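Home | Features | Home & Living | Archive | Subscribe
Print this article | E-mail this article

One Surface, Three Containers: How Households Are Sorting the Small Things

2025-09-30

The residents' association of Bolwood has published a household guide each fall for the past 7 years. This year's edition is devoted to the items that gather on chairs and counters between one season and the next: cloths, spare clothing, pouches and small objects that belong to no particular drawer.

The guide was prepared after a July survey of 135 homes in Bolwood and neighboring Pastton. Most respondents reported that they owned enough storage. What they lacked was a fixed place to sort before putting away. The association therefore recommends that each household set aside one firm, flat surface, such as a workbench or a table, and clear it once a month for this purpose.
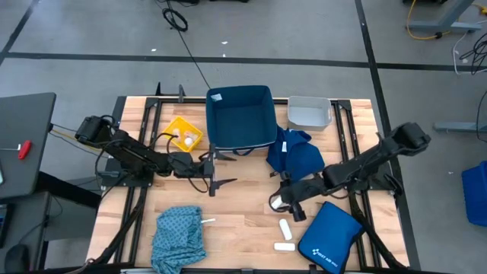

Photo courtesy of Kitport Home Storage

Containers should differ in size and color. A large fabric bin with a wide opening is suited to clothing and household cloths. A smaller plastic bin, such as the light gray one beside the navy-teal bin on the bench, may be kept for items that need to be wiped clean. A shallow tray in a bright color, yellow for instance, holds the small pieces that would otherwise sink to the bottom of a deep bin.

Fabric items should be handled first. Garments and patterned cloths take up the most room while they are crumpled, and the surface is easier to work on after they have been folded. Labels and tags may be left in place, and washing instructions should be read before anything is stored for the winter.

First aid supplies are treated separately. The guide advises that a first aid pouch never be placed inside a larger bin. It should be opened at each monthly sorting, checked for expired contents, and returned to a shelf that every adult in the home can reach.

Households in the Jemal district tested the method over 3 months. Several asked for smaller bins, and the final text includes a page on apartments with limited floor space. Printed copies, 200 in all, are available at the Bolwood and Pastton libraries.

Print | E-mail to a friend

Reader Comments

pastton_reader: We have used a yellow tray by the door for years. Keys and buttons go in it.

M.L.: Is the page on apartments available separately? The Pastton library had no copies left.

graybin: I would put the first aid pouch on a hook. Ours kept sliding behind the towels.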